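The flat-pack town

Iltport has made furniture for as long as anyone there has kept records, and for most of that time it made it badly. The chairs were heavy, the drawers stuck, and the timber came down the river from Sillel already split. Buyers in the capital took it because it was cheap. When cheaper furniture began to arrive by sea, they stopped.

The town has 4000 people now. At one time 700 of them worked at Kohlhase, the big workshop beside the harbour, which closed its last finishing shed in August. The smaller firms that remain employ far fewer, and most of them have given up on wardrobes and dining suites. They make tables.

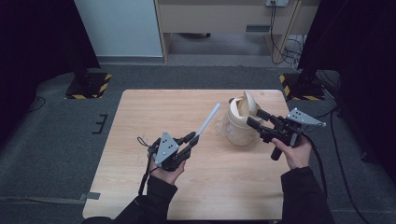
Tables suit a small workshop. They need little storage, they can be sent out with the legs off, and a customer who likes one will often order a second. The Iltport table is square and plain, in the same family as the pale one here with its fine-grained, oak-look top, the sort that sits as easily on office carpet as in a kitchen. It sells to people who live in flats, and to schools and clinics. Dark stain, which was the local habit for generations, has gone almost completely.

The change was slow. Zanalard, the first of the new firms, opened in a former net store with 4 benches and a bank loan. It lost money for two years. The owners had priced their work against the old Kohlhase lists, and it took a bad winter to persuade them that nobody was reading those lists any more. They raised their prices, cut the range to two sizes and began to answer the telephone in the evenings.

Packing was the next problem. A table that leaves the bench in good order can reach the buyer with a crushed corner, and in the early days many did. Straw was tried, then newspaper, then old blankets that had to be sent back at the firm's cost. Each firm now has its own method and is a little secretive about it. 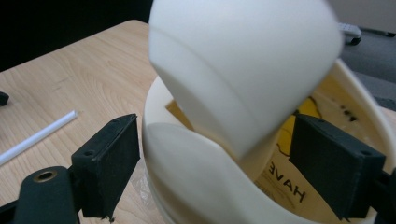 Pale, probably soft, and a tight fit for the lens: a large off-white cylinder at a round, cream-coloured container.

Wages are lower than they were at Kohlhase. The hours are better, and the sheds are warm. What the town lacks is young people who want to learn the work. The training school at Sillel takes a handful each year, but the bus from Iltport was cut back and the last one leaves before the afternoon class is over. The firms have asked for a later service and are waiting for a reply.

November 23, 2008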